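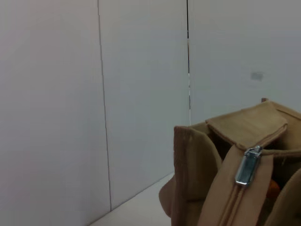 A tan canvas bag against the white walls.

Canvas Bag FAQ

I get a lot of mail about canvas bags. I sew them, I mend them, and I've been selling a small number of them out of my spare room for long enough that the same questions keep coming back around, so I finally sat down one November and typed up my answers. If yours isn't on the page, write to me! I do read everything, I'm just slow in the run-up to the holidays.

What kind of bags do you make?

Plain ones, mostly. Totes, a bucket bag, a bigger one I call the Karnitz (it started as a bag for firewood and people kept buying it for laundry, so who am I to argue), and a flat-bottomed market bag called the Ninh. They're all cotton canvas and they all come in undyed or tan. I tried a green once. The green was a mistake and my sister has all of them.

Is tan the same as undyed?

No, and I'm sorry the names on the order form used to be so confusing. Undyed canvas is creamy with little dark specks of cotton seed in it. Tan is dyed, so it's darker and more even. On some screens the two look close, and if you're trying to match something you already own, ask me for a swatch. Swatches are free, I just pop one in an envelope.

Will the tan fade?

Yes, some. Sunlight does it faster than washing does. A bag that hangs by a window will go lighter on the window side, and if that's going to bug you, turn it now and then or hang it somewhere else. I like the faded ones better myself, but I know not everybody does.

Can I put it in the washing machine?

Okay, so this is the big one. You can, but it'll shrink, and it won't shrink evenly, and the straps may come out a bit wavy. My advice is to spot clean for as long as you can stand it. A soft brush, cool water, a little plain dish soap, work it in small circles and then go over the whole panel with a damp cloth so you don't leave a ring. The ring is what gets people. They scrub one spot beautifully and then there's a tide mark all the way around it.

If you really do have to wash the whole thing, fill a tub with cool water, push the bag under, leave it for an hour, swish, rinse twice, and dry it stuffed with a towel so it keeps its shape. Wash it by itself. Please don't use bleach, it does something nasty to the thread well before it does anything to the stain.

What about the dryer?

No dryer. I know. I know it's raining at your house.

Mine came out of the wash all floppy. Is it ruined?

Not at all! New canvas has sizing in it, a sort of starch, and when that washes out the bag goes soft. Some people pay extra for soft. If you want it stiff again, spray starch and a hot iron will get you most of the way there, or you can cut a piece of heavy cardboard for the bottom and call it a day. The bottom is where you notice the flop the most anyway.

My bag won't stand up by itself. Help?

It depends on which one you have. The Ninh and the Karnitz have a doubled bottom and should stand with anything in them at all, even a sweater. The plain totes don't have a bottom panel, so they're going to slouch, and that's just what they do. A few things that work:

Put the heavy stuff in first and flat.
Fold the top edge down once, to make a cuff. It stiffens the whole opening.
Push the bag into a corner and let two walls do the job for you.

I'm a big fan of the corner. A corner is usually wasted space, you can't put a chair in it and a plant never gets enough light, but a canvas bag will sit there quite happily and hold your scarves.

Will it rub off on my walls or floor?

Undyed won't. Tan can, a tiny bit, when it's new and when it's damp. I've had one customer with a white wall write to me about a mark, and it came off with a melamine sponge, but do try the sponge somewhere hidden first because it can leave a shiny patch on matte paint. If your bag's been out in the rain, let it dry before you lean it on anything pale. The same goes for white floors, and white car seats, and your white jeans.

How do I clean marks off the wall behind it, then?

Start with a dry cloth, then a damp one, then a damp one with a drop of soap, and stop as soon as it's clean. People go straight to the strong stuff and end up with a clean patch that looks worse than the smudge did. For the leftover gum from a sticker, rub on a bit of cooking oil, wait ten minutes, and wipe it off with soapy water. Oil can stain flat paint, though, so on flat paint I'd warm the gum with a hair dryer and roll it off with my thumb. It's slow and kind of satisfying.

How much can I carry in one?

More than you'll want to. The thing that gives out first is nearly always the spot where the strap meets the bag, so that's where I put the extra stitching. I box-stitch every strap end and then run over the box again with a heavier thread. Riet Wouters, who taught me to sew canvas in the first place, used to test her bags by filling them with wet sand and swinging them. I don't swing mine (I have low ceilings) but I do hang them loaded overnight when I change a pattern.

What thread do you use?

Hitex, the heavy one, in a color they call straw. It comes on cones of 3,000 yards, and I buy them a few at a time so the color stays the same from bag to bag. If you're mending one of my bags at home and want it to match, tell me and I'll wind some onto a card for you.

A strap is coming loose. Will you fix it?

If I made it, yes, for as long as I'm sewing. You pay the postage to me and I'll pay it back to you. Empty it first, please. I once opened a parcel and found a banana that had been through two sorting centers, and I'd like that to stay a one-time thing.

If I didn't make it, I might still fix it. Send me a picture of the loose bit and I'll tell you what I think. Leather straps I pass on to Huệ Dương, who has the right machine for it and far more patience with leather than I've got.

Can I fix it myself?

Sure you can. You want a number 16 or 18 needle, strong thread, and something to push with, because canvas folded over three or four times is hard on the fingertips. Pick out the old stitches, put your needle through the same holes, and go around twice. Don't make new holes right next to the old ones or you'll get a row like the edge of a postage stamp, and it will tear just like one.

My bag smells like a tent. Why?

Were you storing it damp? Canvas goes musty fast when it's folded up wet. Hang it outside, open, for a whole day with a breeze. If it still smells, sprinkle baking soda inside, leave it overnight, and shake it out over the grass. Little black dots are mildew, and those may lighten but they probably won't ever go away completely. A new bag sometimes smells a bit of the dye for the first week, and that airs out all by itself.

How should I store one I'm not using?

Clean, dry, and loosely folded, or rolled if you've got the room. Don't put it in plastic. Mine live inside each other, like those nesting dolls, with the biggest on the outside. If you leave one folded the same way for a whole winter you'll get a crease, and the crease turns pale over time, so refold it a different way once in a while.

Do you line them?

Not normally. A lining makes them harder to clean (crumbs! always crumbs!) and slower to dry. I'll add an inside pocket for $27, and it's big enough for a phone and keys. If you really want a full lining, write to me first and we'll talk about fabric.

Can I get waxed canvas?

I get asked this every fall. I don't make waxed bags, but you can wax one of mine yourself with a bar like Fovar. Rub it on thick, melt it in with a hair dryer, and let it sit for a day. The color will go darker and it'll show every fold. You can't really wash it afterward, so get it clean before you start. Do it over newspaper, too. I did my first one right on the kitchen table and we ate off of wax for a month.

How long do orders take?

Two weeks most of the year, closer to four before the holidays. I cut everything in one go at the start of the month, so an order that comes in right after that has to wait its turn. Postage is free on orders over $80.

Can I come by and look at them?

By appointment, yes, any morning before eleven. Send me a note and I'll send you the address. Bring the thing you want to carry in it, if it's odd-shaped. Somebody brought an accordion once and we got it into a Karnitz on the second try.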